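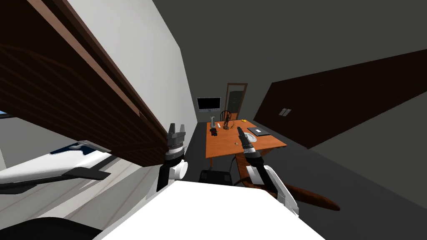
Brillby tries out the robot shift on screen first

By Wojciech Dudek
August | 2 min read

I dropped in on the housekeeping crew at Brillby this month, expecting mops and carts, and found half of them crowded around a screen instead. The company looks after 113 rented apartments, and it's getting ready to hand some of the table clearing to a two-armed robot. Before it goes anywhere near a real guest's breakfast, it's practicing in a simulated apartment, and the cleaners are the ones telling it what a cleared table should look like.

I loved this part! Leszek Górecki has been on the crew for years, and he now spends his mornings from 8 to 10 going through the practice runs with the software people from Flonov. He stops them a lot. Plates go to the kitchen, fine, but a guest's laptop stays exactly where the guest left it, and so does anything that might be a souvenir (he has stories about souvenirs). The runs I watched had a plate and a closed laptop on the same table, plus a bunch of little things, and that's the kind of mess he wants it to get used to.

"I used to do this without thinking," he told me. "Now I have to say it out loud, and then somebody asks me why."

One run had the left gripper holding something small and white while the right one was down at the edge of the plate. Leszek leaned in and asked to see it again from the start, and then one more time after that.

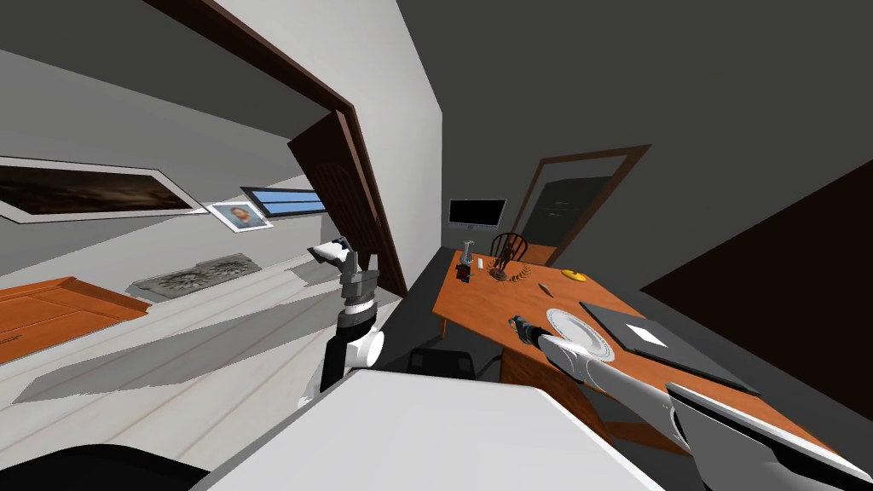
What changes for the crew

Six people are moving to new hours when the trial starts. They'll go into apartments later in the morning and do the beds and bathrooms, which the robot won't touch, and one of them will be on call in case it gets stuck. Pay stays the same for the length of the trial. After that it's up for discussion, and I got the feeling that discussion has already started in the break room.

Not everybody is sold. A couple of the cleaners told me they like doing the tables – it's the easy bit, you catch your breath – and they're worried about a day that's all bathrooms. Brillby says it's looking at swapping people between jobs so no one gets stuck with scrubbing from start to finish. I asked for a sample schedule and was told it's still being written.

Leszek's morning sessions count as regular paid hours, and he's asked for a second cleaner to sit in with him. He'd like someone from the evening team, who see a very different kind of table.

The trial begins in two apartments on Jabłońska, with a cleaner present on every visit. I've asked if I can tag along.

Recent items
Roment bakery adds an early delivery run
Parking changes on Jabłońska: what we know
Laundry staff get a say in new shift plan
Where to eat lunch near the depot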